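ACTA DE LA REUNIÓN ORDINARIA DE LA COMUNIDAD DE HUERTOS DE BARROS

Fecha: 13 de marzo de 2024
Lugar: sala pequeña del centro cívico de Barros (la grande la tenía el coro, y se oía)
Preside: Ermelinda Vieira
Levanta acta: Violeta Retamal
Asistentes: los que firman la hoja adjunta, más un señor que buscaba el coro y se quedó hasta el punto 3.

1. Lectura y aprobación del acta anterior

Se lee el acta anterior. El titular de la parcela 19 pide que donde dice «discutió» diga «expuso». Se le recuerda que lo expuso de pie y golpeando la mesa. Tras breve deliberación se acuerda «expuso con energía» y el acta queda aprobada.

2. Agua

La presidenta informa de que el contador general volvió a marcar en invierno un consumo impropio de la estación. Se revisaron las arquetas del lado norte y apareció una junta en mal estado, ya sustituida. El lado sur está sin revisar porque la llave de la arqueta no aparece. Varios asistentes declaran no haberla visto nunca, con una rapidez que la presidenta agradece.

Se acuerda encargar copia de la llave y guardarla en el cobertizo, colgada, con etiqueta. Se acuerda también que el riego por inundación queda prohibido de junio en adelante, como todos los años, y que este año se entienda por inundación lo que entiende cualquiera al ver salir agua al camino.

3. Compostadora comunitaria

La compostadora sigue llena. Se repasa lo que no debe echarse en ella: carne, pescado, aceite, excrementos de perro y sacos de plástico en los que pone «compostable» con letra muy pequeña y mucho optimismo. La parcela 40 pregunta por las cáscaras de naranja. El debate sobre las cáscaras de naranja ocupa veinticinco minutos y se da por reproducido aquí, por caridad con quien lea.

Votación: se admiten las cáscaras, troceadas. Dos votos en contra, que solicitan que conste. Consta.

4. Valla del camino de Cidau

Se presentan dos presupuestos para reponer el tramo caído. El de Custwood, en castaño tratado, incluye montaje y retirada de lo viejo. El de Wurnby es más barato, no incluye montaje y llegó con el nombre de otra comunidad en el encabezado. Se pregunta si el precio es también el de la otra comunidad. La secretaria se compromete a llamar.

La presidenta propone fijar un tope de gasto de hasta 500 euros con cargo al fondo de reserva y decidir cuando haya respuesta. Se aprueba por unanimidad, lo cual se celebra con un silencio de cierta extrañeza.

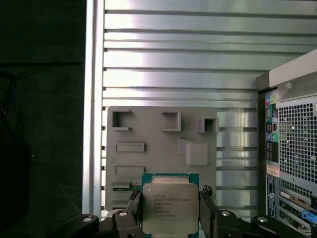

En cuanto al tramo que da al arroyo, los jabalíes siguen entrando por el mismo sitio. La parcela 19 expone, con energía, que perdió todas las patatas tardías. Se descarta el pastor eléctrico por la proximidad del parque infantil y se descarta la radio encendida toda la noche, que ya se probó y sólo consiguió reunir quejas de los vecinos de arriba. Se reforzará la base con malla enterrada. Se apuntan cuatro personas a cavar; se ruega a las cuatro que recuerden haberse apuntado.

5. Cuotas

La cuota anual se mantiene en 80 euros. Quedan tres recibos pendientes del ejercicio anterior. La presidenta no da nombres, aunque mira a los sitios correspondientes. El plazo para ponerse al día termina con el mes; pasado éste se aplicará el artículo de los estatutos que se aplica siempre, es decir, una segunda carta.

6. Lista de espera

Hay nueve solicitudes. Se libera la parcela 12 por traslado de su titular y se adjudica por orden de lista. Se recuerda que las parcelas no se heredan, no se subarriendan y no se intercambian por jamones — asunto este último del que no se va a hablar más.

7. Intercambio de semillas

Se celebrará en junio, junto a la merienda. Se pide que los sobres lleven escrito lo que contienen. El año pasado se repartió como calabacín enano una planta que acabó cubriendo el banco. Quien tenga judía de enrame de la vieja, la de grano pinto, que guarde un puñado para la parcela 40, que la perdió con la helada.

8. Ruegos y preguntas

Se ruega no dejar la carretilla en la puerta.

Se pregunta quién deja la carretilla en la puerta.

Se ruega devolver la azada de mango corto. La secretaria hace notar que es la tercera acta consecutiva en que figura este ruego, y que ya tiene la frase copiada de una a otra.

Se pregunta si el coro ensaya siempre a esta hora. Sí.

Sin más asuntos que tratar, se levanta la sesión a las nueve menos diez.

V.º B.º de la presidenta: Ermelinda Vieira
La secretaria: Violeta Retamal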